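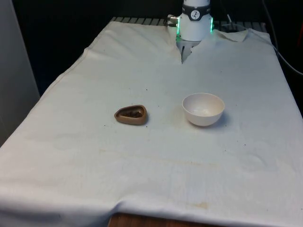

Monday, October 27, 2025

I have promised to write again about the white tablecloth, and I did not forget it. In January I bought two of them in the Sollel outlet, and one is already a kitchen cloth. The other one still goes on the table when I am working with coffee grounds, and it has the stains to prove it.

For the readers who are new: I keep the used grounds from our coffee and I dry them. After drying I use them for scrubbing pans, for the smell in the shoe cupboard, and a little for the plants. My neighbor Pavithra Raju gave me the idea. She brought me a jar of hers when I moved to Nambiar Street, and I thought first it was a present to drink.

The drying is the part where most people have trouble. If the layer is too thick, you will find mold on the fifth day, gray and with fur. I had this problem 13 times before I learned to be patient, and my husband counted them, not me. Now I spread the grounds in a low dish and I stir them with a fork in the morning and in the evening. In summer two days are enough. In October I leave them almost a week, and I put the dish near the window but never on the radiator, where the smell becomes like a burned pot.

For the dish you need something wide and not deep. A white bowl is good for mixing later, when you add the salt or the oil, and you can see well if there are lumps. But for drying a bowl is bad, the middle stays wet. I tried it with a very nice bowl from Juvitz and I was sorry.

Now about the cloth. Coffee makes a stain which is brown at first and then, after washing, more yellow. Crumbs you should shake off outside and not wipe, this I learned too late. When you wipe them with a wet sponge, you are painting. For a fresh stain I use cold water and ordinary dish soap, I leave it for 16 minutes (this is the length of the radio news and the weather together) and then I wash it at the normal temperature. The old stains stay. I have tried vinegar, and also baking soda, and they became only paler.

Bongani Dlamini wrote in the comments last time that I should simply buy a brown tablecloth. He is right, of course. But on white I see every crumb that has fallen, and I can clean up before somebody walks with it through the whole apartment – we have a light carpet in the hall.

I also don't iron this cloth anymore. It has wrinkles and it can keep them.

Next time I will write about the soap with coffee, if the second batch becomes hard. The first one is still soft like butter.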